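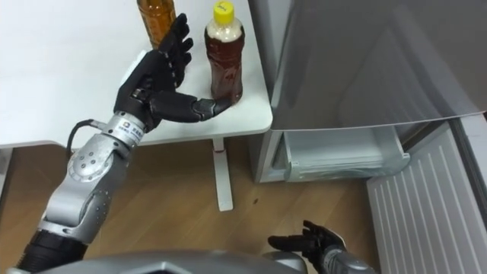 2025-08-03, Ellura open day

Back late, writing this fast before I forget. Drove out to Plurstead with Dad, 245 miles round trip, worth it. The robot stand was packed so we waited 30 minutes to get near the front. Bottles on a white table, fridge standing open next to it. Black hands, five fingers each, a fingertip right up against the bottle with the yellow cap. I stopped breathing a bit, silly.

Hadi Sabbagh did the talking. Nice guy, talks too fast, said they've been at the kitchen stuff since June. Asked him about the knuckles and got a very long answer, lost me after teh second sentence. Dad wanted to know what it costs. Of course he did.

Truler had a booth too, mostly leaflets. Took 2. Skipped the 5 o'clock talk, feet killing me.

Must email Hadi re the fall visit. And find the parking reciept.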